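## Highlighters and loose caps: storage and sorting at the front desk

**studow_supplies** — 9:10 a.m.

Members are asked to share their current practice for highlighters kept at shared desks. Our office at Studow issues 132 highlighters each July, and the annual count shows that most are discarded for one reason: the cap has been separated from the barrel. The present proposal is as follows.

- All highlighters are to be collected and laid out on one hard, wipeable surface.
- Any marker without a cap is to be tested on scrap paper.
- Loose caps are to be kept until every marker has been matched.

The stone top we use for sorting is dark and heavily veined, and the pink and orange barrels are easy to find on it. A pale cap takes more attention.

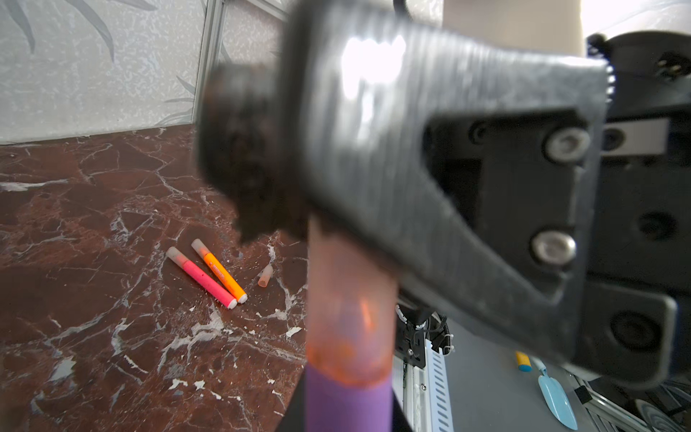
**Should highlighters be stored flat or upright?**

Flat storage is the practice at our office. Ink stays evenly distributed along the core, and neither end dries ahead of the other. A shallow drawer tray is sufficient.

**workneh_office** — 9:42 a.m.

Our department respectfully disagrees on the matter of flat storage. Chisel-tip highlighters are kept tip down in a cup at every desk in the Workneh building, and the tips remain well supplied with ink. A flat tray also permits markers to roll, and a rolling marker is soon at the back of the drawer, where staff do not look for it.

We do support the proposal on loose caps. Under the former procedure, caps were swept up with the paper clips and thrown away. A small lidded box is now provided for them.

**zerkton_admin** — 10:25 a.m.

Both methods are in use here. The tray is assigned to the supply closet and the cup to the desks. No difference has been recorded between them, and I would ask that the final guidance permit either one.

My concern is with the caps. Frosted caps from different sets look much alike, and a cap that seems to fit may not close fully. Staff should press until a click is felt. If there is no click, the cap belongs to another set and should be returned to the box.

**workneh_office** — 10:51 a.m.

The click test does not apply to every product. The Zirken highlighters in our closet close by friction alone, and a firm push with a slight turn is the correct method. I would prefer wording such as "close fully" — the method can be left to each office.

**studow_supplies** — 11:30 a.m.

That wording is accepted. Storage position will be left to each office as well, although I remain in favor of the flat tray. The section on matching has been revised below.

### Matching caps to barrels

Stand the marker upright and compare the loose pieces with it one at a time. Color alone is a poor guide, as a frosted piece may look pink or peach depending on the light. Check the width of the opening first.

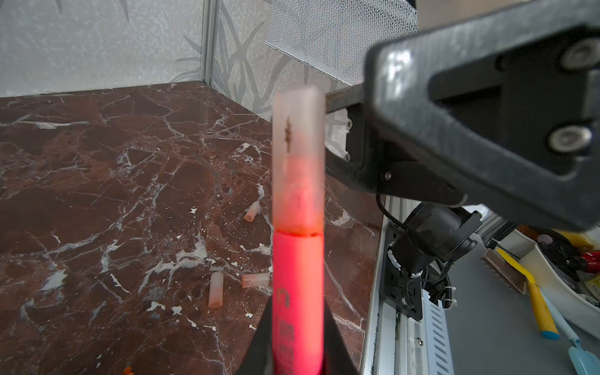
### Discarding

A marker may be discarded when it leaves no visible line after three strokes on scrap paper. Its cap should be kept if it is undamaged. The box should be emptied when it holds 100 caps or at the annual count, whichever comes first.

**zerkton_admin** — 11:48 a.m.

One hundred is a large number of caps for a small box. Our office would request a limit of 16.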